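4/11/20

Up at six, in by ten to seven. Cold in the corridor again. The heating on our side doesn't come on until seven and the coffee machine was still warming up, so I drank tea.

I have been on the arm jobs since August and this is the first week I haven't once been sent back to the packing line. I used to do the Brandov boxes by hand, four of us in a row, produce on the left, box on the right, lid, label, next. My best shift was 1,112 items and my wrists knew it for two days. The Staleslow unit does the lidding and labeling now. Two of the four went to Varghese on the early shift, one took the payout, and I put my name down for this.

The work is quieter. I set out the items, start the run, watch, write down what the arm did, reset, start again. We log every attempt under Grisuteo, which is the name of the project and also the name of the folder, and that gets confusing when someone asks where a thing is. The total stood at 2,743 attempts when I signed in this morning. The target for today was 100 and I got 91. I lost most of an hour to the software update before lunch, so I don't feel bad about it. I wrote the hour down in the comments box so that it doesn't look like me.

My back is better than it was in the packing days. My eyes are worse. By three I had the dry scratchy feeling and had to go and stand by the loading door for a few minutes. I must ask about the lamp. I also miss talking. On the line you could talk all day without slowing down, and now if I talk I lose my place in the sheet. At lunch I sat with the lidding people and found I had gone the whole morning saying nothing but the item names under my breath.

They asked if it was true that the arms would be doing the loading by the end of the year. I said I didn't know. I know how often it misses a cucumber, and I know it misses less than it did in August. I didn't feel like explaining either one over a sandwich. One of them said I was teaching it to take her job, and then she gave me half her orange, so I don't think she meant it hard. I have thought about it since all the same. The pay is a little better and I go home at the same hour. If I hadn't put my name down someone else would have.

Afternoon was vegetables. The cucumber gave the most trouble in the second batch and I marked it down for more attempts tomorrow. The pepper went fine once I changed the starting position. The tomato I don't like doing, I am always waiting for it to get squashed. None did today. Wrote up the sheet, signed it, washed my cup. Home by half past four and slept in the chair until it was dark.

To do tomorrow:

1. Ask about the lamp and the dry eyes. Ask if the heating can come on earlier.

2. Vegetable set again, cucumber first. Tomato in the basket, pepper and cucumber on the board, arm clear of everything before I press start.
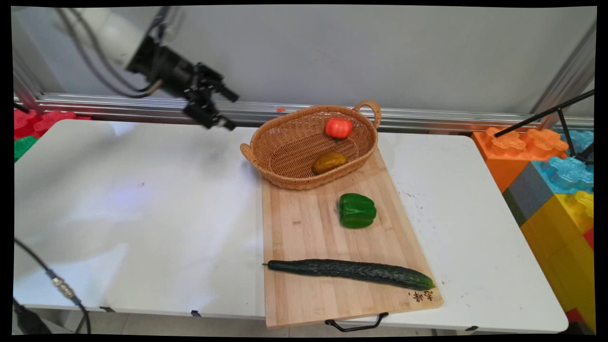 3. Make up the nine from today if the update leaves me alone.

4. Return the locker key from the packing side. They have asked twice.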